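In Praise of the Kitchen Where Everything Lives Out in the Open

By Yara Yammine

4 min read

I want to make a case for clutter. Specifically the useful kind, the kind that lives on a kitchen counter all year and gets in the way of every home magazine shoot in the country.
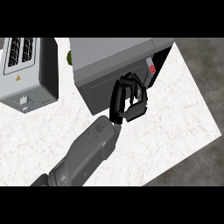

My aunt ran her kitchen in Maldonado this way for as long as I knew her. The bread knife was on the counter. So was the salt, in a bowl with no lid, and the oil, and the radio, and whichever cake tin was waiting to go back to its owner. You could walk in at six in the morning, half asleep, in somebody else's slippers, and make yourself breakfast without opening a single door. I still think it's the most welcoming room I've ever been in!

Compare that with the kitchens I keep getting invited to admire. They are beautiful, I'll give them that. Long bare surfaces, handles you can't find, a cupboard with a door that slides back so the kettle can hide in it. My friend Lizelle Visser has one, and she is so proud of it, and the first time I stayed over I spent ten minutes hunting for a mug (behind the panel next to the fridge, which is also behind a panel). She came down and found me drinking water from a measuring cup.

I love Lizelle and I love her house. But I think we've let the idea of a tidy room get tangled up with the idea of a good one, and they're different things. A workshop with its tools on the wall looks busy and works like a dream. A good diner has everything within reach of one arm. People who cook for a living want to see what they've got. Johannes Chauke, who taught the evening cooking class I took in April, has a rule that if you use a thing every day it should never have a door in front of it, and I went home that night and took five things out of my cupboards. They've stayed out ever since.

What happened next surprised me. I cooked more! The big pan was right there, so I used the big pan. The spices were in a row by the stove and I started reaching for the cumin like an old friend. My neighbor's kid, who had never so much as buttered a roll in my house, wandered in and made toast for both of us, because she could see how. That part got me. A kitchen with its things out tells a guest what they're allowed to touch.

Yes, it means more wiping. You have to lift things to clean under them, and crumbs do get into places crumbs shouldn't. I've heard all this from my brother-in-law, at length. He's right about the crumbs. I just don't mind them, and I'd rather lift a jar twice a week than live in a room that looks as if it's waiting for a buyer.

I also suspect the bare counter costs more than we admit. Someone in my building paid $200 for a set of matching bins so that the stuff in her drawers would match other stuff in her drawers. Who is that for? The drawers are closed!

So if you've been feeling bad about your counters, please stop. Put the good bowl out. Leave the coffee where your hand goes looking for it. Let your sister-in-law raise an eyebrow, then hand her a knife and an onion and see how quickly she finds the cutting board.

135 shares
80 comments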